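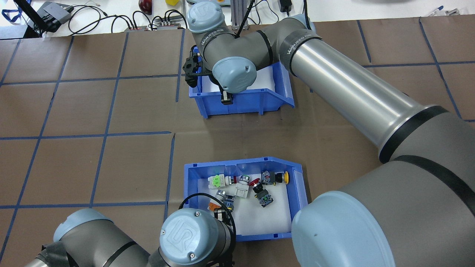 Po-yen Mak wrote in to say libraries should keep their late fines, becuase without them no book ever comes back. I've heard this for years. Don't buy it.

Manholm charged 5 cents a day until March. Know what that brought in last year? 881 dollars. For the whole town. The new sign out front cost 2430.

And who paid it? Mostly families with a big stack of picture books and a car in the shop. They hit the limit, card gets blocked, kids stop coming. Meanwhile the guy with the overdue thriller pays his two bucks and keeps it another month – fine by him.

Bill people for lost books, sure. Send a reminder. Send two. But a nickel a day teaches a nine year old to be scared of the front desk, and thats a lousy trade.

Roltside votes on theirs next. Drop them.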